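We use cookies to remember your language and to count visits to this site. Accept / Manage settings

About Us

Forkimside is a small language school in Clellovport. We teach English, Spanish and German to adults, in groups that meet in the evening and on Friday mornings. Most of our students have jobs, children or both, and the timetable is built to fit around that.

The school was started by Rocío Palma and Mattes Lammers, who met while teaching at a larger school across the river. They wanted shorter courses, smaller groups and the same teacher from the first lesson to the last. The first classes were held in two rented rooms above a bakery. When the bakery closed, the school took over the ground floor as well, and that is still where you will find us. 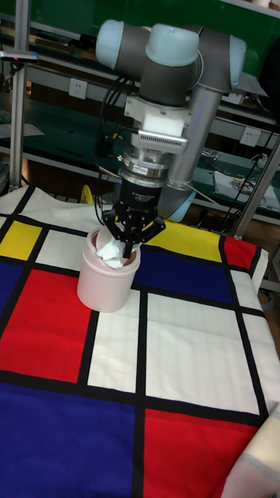
Robot arm over the patterned tablecloth, with the pink container and tissue.

How we teach

A group has at least 6 students and never more than 12. Lessons last 90 minutes with no break. We use a printed course book up to the intermediate level, and after that teachers put together their own material - newspaper articles, rental contracts, recipes, radio interviews, whatever suits the group. Homework is set every week. It is not graded, but it is read and returned with comments.

We speak the language of the course from the first evening. Beginners find this tiring for a few weeks. Teachers will switch to English to explain a point of grammar when it saves time, and students may ask for this whenever they want.

Rocío is in charge of the Spanish program and still teaches two groups herself. Mattes teaches German and looks after the timetable, the placement tests and the building. English is taught by a team of four, all of whom have been with the school for at least three years.

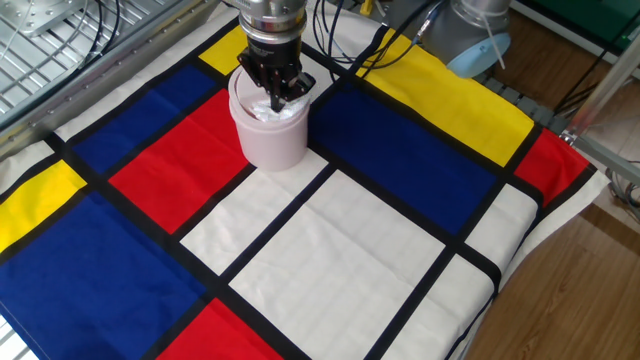 Placement tests are free and take 40 minutes. There is a written part and a short conversation. If you end up in a group that turns out to be too easy or too hard, you can change during the first two weeks at no cost. After that we can only move you if there is a seat open in the other group.

Fees and terms

The main term starts in October and runs for 15 weeks, and a second term follows after the winter break. A course costs 119 per month, including the book. You can pay by the month or for the whole term. Students who bring a family member get a reduced rate for both people - please ask at the office before you register, as we cannot apply it afterward.

We are not an exam center. Students who need a certificate can take a preparation course with us and then sit the exam at Grultau College, a short bus ride from the school. We can help with the registration forms.

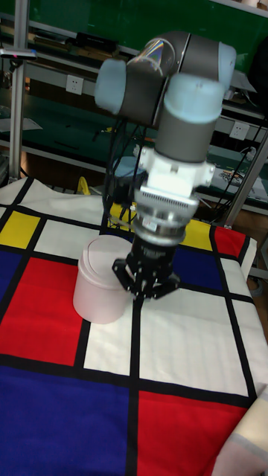 The reading room on the ground floor is open to all current students before class. It has dictionaries, graded readers in the three languages and a shelf of novels left by former students. Books may be borrowed for two weeks. Write your name and the title in the notebook by the door.

Visiting us

The entrance is on Ngau Street, next to the pharmacy. The office is open on weekdays from 2 p.m. until the last class begins. The stairs to the upper classrooms are steep, so tell us when you register if you need a ground-floor room and we will place your group there.

Page last updated in October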